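Yvonne Treloar folds everything on the bed. Her flat in Marsden has a perfectly good table, but the bed is wider and softer on the back, and she has 43 garments to get through before lunch – a whole summer wardrobe going into the cupboard!

She starts with the cottons, and I love how unfussy she is. Corners first, then the long edges, then one quick stroke with the flat of the hand. Wrinkles don't bother her much.
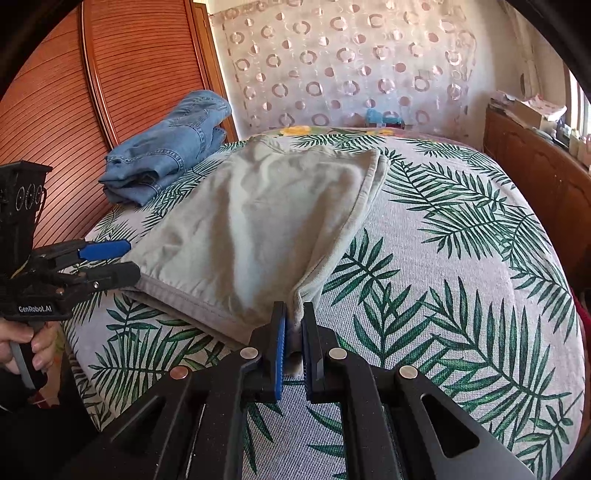 Sage-green cotton on the bed, one corner pinched and a seam doubled over.

The colour is a favourite of hers, a soft grey-green she started collecting in January after a market trip to Drodley. She now owns five pieces in it and is eyeing a sixth.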